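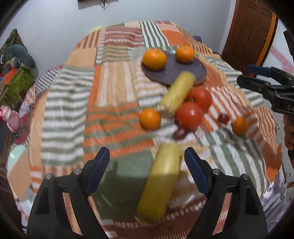 Clasinport Home Robotics Club – Members' Blogs

Irkard, part whatever: the fingers

Posted 09/06/2018

OK so I promised an update on the arm back in July and then did nothing with the blog for ages, sorry! The arm itself (Irkard, for anyone new, named after a typo in my parts order that I got attached to) is still clamped to the desk with no hand on it. The shoulder is good, the elbow is good, the wrist makes a noise I don't love. What I've been doing instead of fixing the wrist is playing with fruit.

The plan hasn't changed. I want Irkard to pick a piece of fruit off a bed or a table or wherever and put it on a plate, without bruising it and without me steering. Before it does that on its own it needs a whole lot of runs to learn from, and those come from us doing the job by hand, with hand-held grippers that open and close the way Irkard's hand will. You squeeze the handle, the fingers close, the recording keeps going. I do one and Woo-jin Ahn does the other, and we've gotten pretty fast at staying out of each other's way (mostly, we clonked knuckles twice last night).

The bed turned out to be the best spot in the place for this. My desk is full of arm, the kitchen table wobbles, and the bed has space on both sides so we can come at the plate from different directions. It's also soft, so when something gets dropped it just goes flump and stays near where it landed. The downside is that the blanket gives a bit under everything, and a tomato that's sitting nicely will lean over the second you put a knee on the mattress. I've decided that's good practice for Irkard. Real homes are lumpy.

I also like the pattern of the blanket for this, all those striped squares in green and white and orange. My first little vision script, the one I wrote before I knew anything, looked for orange blobs, and you can imagine how it got on with an orange patch on the bed. It was so confident! It wanted to pick up the bedding. I've kept that script in a folder called Atska along with all the other things I'm not proud of.

What we've tried so far

Mandarins are the easy ones. They're round, they have a bit of grip to the skin, and they fit between the fingers with room to spare on either side. You can come in crooked and still get one.

Tomatoes are slippery little things and I squeeze too hard every time. The handle has a long pull and I tend to go all the way, like I'm using pliers. Woo-jin is way better at stopping early and told me to breathe out while I close my hand, which sounds like advice for archery but did help.

The small dark red fruits are the worst by a mile. They disappear down between the pads and you end up pinching blanket. I'm leaving them in because I want some hard cases, but I've stopped being upset about it.

And then the yellow cylinders, which I love. They're the only thing in the set with a definite direction to them, so you have to line your wrist up before you close or they swing around and point somewhere silly. I'd recommend having something long in your own set if you're doing this. Fruit on its own lets you be lazy about angle.

The pads

Irkard's own fingers are the part I've been building in between. I print them flat on the bed of the printer (the other kind of bed), clean up the inside faces with 400 grit, and glue on a soft pad. The first set had pads that were too thin, and the fruit sat against hard plastic at the corners. Second set was thicker and so squishy that the fingertips never quite met, so no small stuff at all. The third set is the one I'm happy with, though I managed to glue one on upside down and had to peel it off with a guitar pick.

If you're doing this too, rough up the plastic before you glue and then leave it alone overnight. I know, I know. I gave mine 20 minutes the first time and the pad slid right off on a tomato.

Two grippers at once

This was Woo-jin's idea. I'd been treating everything as one hand, one fruit, one plate, and he pointed out that people don't tidy up like that – one hand holds something while the other goes in for the next thing. So now we do runs where both grippers work around the same plate. One of us takes an orange near the rim and the other goes for the one in the middle, and you have to sort of agree without talking on who moves first.

It's harder than it sounds. The fingers are chunky, and when they're spread wide they take up a lot of the plate. I keep wanting to come in from straight overhead, where there's plenty of room, but Irkard can't reach up that high from the desk clamp, so I have to make myself go in low like it would. I've started resting my elbow on the mattress to keep me honest.

The big orange on my kitchen scale came out at 162 grams, sticker and all. That's well inside what the wrist motor should carry, on paper. The wrist motor hasn't read the paper.
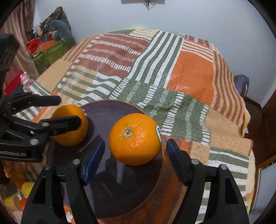
Next up

The wrist. I have to do it. I've ordered a new bearing from Grewal, the little parts place by the bus depot, and if the noise is still there after that I'll take the whole joint apart again and cry a bit.

Then the third set of fingers goes on the arm and I find out if the mounting holes line up (I measured them off a drawing I'd already changed, so we'll see). I want one decent evening of just opening and closing on a mandarin before I let it move anything anywhere.

If anyone at the club has a spare clamp with a deeper throat than mine, I'd love to borrow it – the desk edge is thicker than I thought and Irkard leans a tiny bit to the left when it stretches out. I can pay in oranges.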